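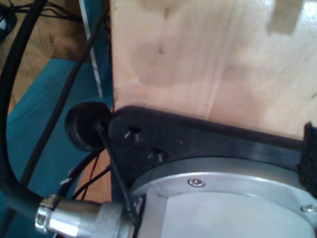 Hedvig Lunde wants the back stairs done before anything else, and asked again why the handrail from the January list is still open. Fair. Moved to top.

SHOP AND STORE ROOM WALK-THROUGH
Unit 3862, Rimine building
Jul 6, 2026

1. Back stairs, handrail
FAIL. Bottom bracket still moves when you lean on it. Two screws gone. Tape on the rail is not a repair.

2. Back stairs, treads
OK. Grip strip lifting on the top one, press it down or replace.

3. Exit door, rear
OK now. Was blocked by flat boxes when I got there, moved them myself. Push bar works. Sign lit.

4. Exit door, front
OK.

5. Extinguishers
Two OK. The one by the sink has no tag at all. Needle in the green but no tag = fail. Call Sandetti, they did the last lot.

6. First aid box
Short on burn dressings and the eye wash is past date. Gloves fine. Somebody is using it for batteries, please dont.

7. Extension cords
FAIL. Panetti heater plugged into a power strip plugged into another strip. Unplugged it. Wall outlet only, 1000 watts or not.

8. Shelving, store room
Long wall OK, anchored. Short wall rack not anchored, leans a bit. Paint cans are on the top shelf, heavy stuff goes down low. Took down 14 cans, ran out of time, rest still up there.

9. Solvents cabinet
Closes, latches. Label has faded to nothing. Print new one.

10. Smoke alarms
Hall chirping. New battery in, tested, OK. Store room tested OK. Office: couldnt reach, ladder was locked up.

11. Ladder
See above. Not checked.

12. Lights
Stairwell tube flickers. Sang is ordering, should take around 3 weeks. Put a clip lamp there until then, cord up off the steps.

13. Floor by sink
Mat curls at the corner. Trip risk. Tossed it, need a new one with a flat edge.

Open items: 1, 5, 6, 8, 9, 10 (office), 11, 12, 13. Item 7 closed on the spot but I will be lookng again.

Recheck on handrail first, then the rack. Initial next to your item when its done and leave the sheet on the hook by the front door.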